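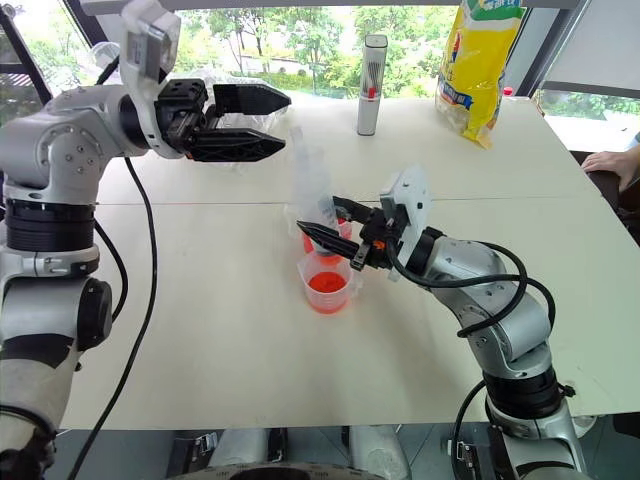 The Home Desk at Gidey

Pour It Twice: My Slightly Obsessive Love Affair With the Measuring Cup

I own too many measuring cups. There, I said it. My sister opened the cabinet over my stove last May and one fell on her head (it was plastic, she's fine, she still brings it up at dinner).

But I'm going to stand up for them, because a clear plastic cup with a spout may be the hardest-working thing in my kitchen. Mine measures pancake batter and holds egg whites, and for one whole winter it was the only thing I trusted with my shrub syrup. If you've never made a shrub, it's fruit, sugar and vinegar, and mine comes out a loud red that stains everything I love.

So let's talk about pouring from one cup into another! I used to think this was fussy. Why dirty two? Then I spent an afternoon with Deirdre Breathnach, who runs the drinks counter at Trononside, and she went from cup to cup all day long without spilling a drop. Her trick is height, or really the lack of it. Keep the cup you're pouring from low, just over the rim of the one below, and tip it slowly. I'd been pouring from way up like a waiter with a teapot, and my counter looked like a crime show.

She also likes a white surface underneath. Red on white, you see a drip the second it lands, and you can wipe it before it sets. My own counter is dark speckled stone and I have been finding sticky spots on it for years.

Then there's the bit left behind. When the bottom cup has what you need, there's nearly always a little puddle hanging around in the top one. I used to shake it, which is how I got the stain on my good curtains. Now I tilt and wait. I count to 8, and if it's thick syrup I count again.

About those printed lines: they fade! My favorite cup went through the dishwasher so many times that the marks turned to ghosts, and I made a batch of jelly by pure hope. Cillian Ó Briain, my neighbor and a serious jam person, hand-washes his and they still look new. He also squats down to read them at eye level, knees cracking, every single time. I've started doing it too, and my shrub has stopped tasting like salad dressing.

As for storing them, I've given up on the cabinet. The spouts never nest the way you want, so they hang from a rail by the window now, handles out, and the tall canisters got pushed to the back of the counter to make room. My sister has been over twice since and nothing has hit her.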